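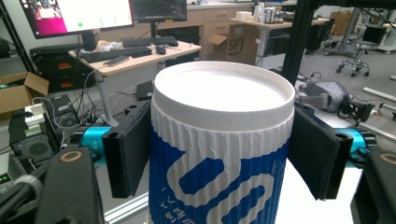 Vivek Bansal wrote in to ask whether the Pumo hand-held gripper is worth the extra over the Olto, and whether the pads mark soft things. Well, Vivek, I've had a good long go with it now, and I'm very fond of it!

The Pumo cost me $387, and at the end of a 90-minute session my wrist was still quite happy — the Olto had me shaking out my hand well before that. The flat pads sit nicely against a ribbed sleeve, and I haven't seen a dent on a paper cup yet (tapered ones want a gentler squeeze, mind you). 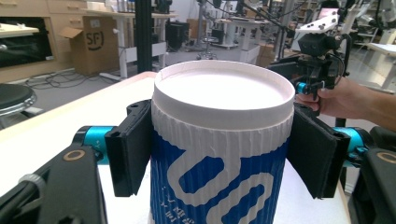 Large paper cup between the pads, with a second hand-held gripper behind.

My grumbles are small. The manual is thin, the colour coding in the setup software confused me for most of an evening, and spare pads took until November to turn up. I'd still choose it over the Olto, and I'd happily lend mine to anybody wanting a try.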